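The Bench Also Plays the Game

I started to watch basketball late, when I moved to this country for work and my new colleagues had no other subject in the morning. So maybe I look at the game with different eyes than people who grew up with it. My opinion is that we give too much attention to the person who takes the last shot, and too little to the players who sit for most of the evening and then must be ready in one second.

In our city league, the team I follow is Zadgate. They play in a small hall which holds 494 people, and in October it is already hard to get a seat near the court. Last season Zadgate had 14 players on the list. Five of them start, three more come in regularly, and the others wait. When the local sports page writes about a game, it writes about the five. If one of them scored 18 points, that is the headline, even if the team lost.

I understand why it is like this. A headline needs a face. But I have watched the players who wait, and I believe that their job is harder than it looks. A starter can miss his first three shots and still have time to repair the evening. A player from the end of the bench gets four minutes, sometimes two. If he loses the ball once, everybody in the hall remembers it, and the coach remembers it longer.

There was a game against Erkport which changed my thinking. Two Zadgate starters had four fouls each before the third quarter was over, and the coach had to send in a guard who had not touched the ball for weeks. He scored no points at all. What he did was to stand in the right place. He stopped the Erkport guard from going to his strong hand, again and again, until the visitors began to take bad shots from far away. Zadgate won by three. The next day I read the report twice to find his name, and it was only in the table at the bottom, with a zero beside it.

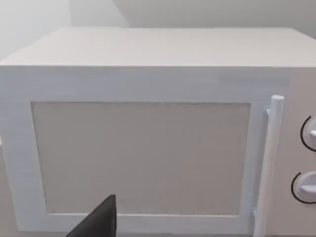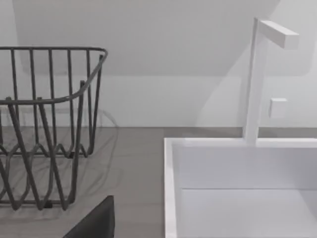 A zero in the table can hide a very good night, and I think the way we count the game is guilty for it. We count what is easy to count. Points, rebounds and assists are clear, and a child can add them. But how do we count a pass that was never made because the defender was already there? When I try to explain this to my family, who do not care for sports, I use the kitchen. The faucet gets all the attention, tall and white over the sink, and no guest has ever praised a dish rack. Still, the rack stands there the whole day and keeps the plates upright, and without it the counter would be a mess by evening. My family laughs at me, but they understand the guard better after that.

Some people will answer that the stars earn their fame, and I agree with them. To take a shot with two seconds left, when the whole hall is standing, needs a kind of courage that I do not have. I do not want to take anything from these players. I only want the praise to be divided a little more fairly, in the same way that the work is divided.

There is also a practical side. The Jovura club, which plays two towns away from us, lost several of its younger players in the last two years. These were players who trained as much as the others and saw the court almost never. I spoke with a few of them after an open practice, and none complained about the minutes. They said that they did not know if they were doing well. Nobody had told them. A club that wants to keep such players should find words for what they do, and the words should be said in front of the whole team.

The Maluleke Cup, our summer tournament, has tried something that I like very much. Besides the usual prize for best scorer, the public can vote for the best player who did not start. Last summer nearly 343 people put a paper in the box, which is a lot for a tournament with free entrance and hard benches. I voted too, and I needed more time to decide than for any other prize, as I had to think back over whole games and could not just look at the numbers.

I would like to see the same prize in the league. It costs only a small cup and a line on the web page. And I would like our sports page to try, maybe once in a month, to send its reporter with the order to watch only the bench. He could write how they stand up when a teammate falls, which one talks to the referee, and which one already has his jacket open before the coach turns his head.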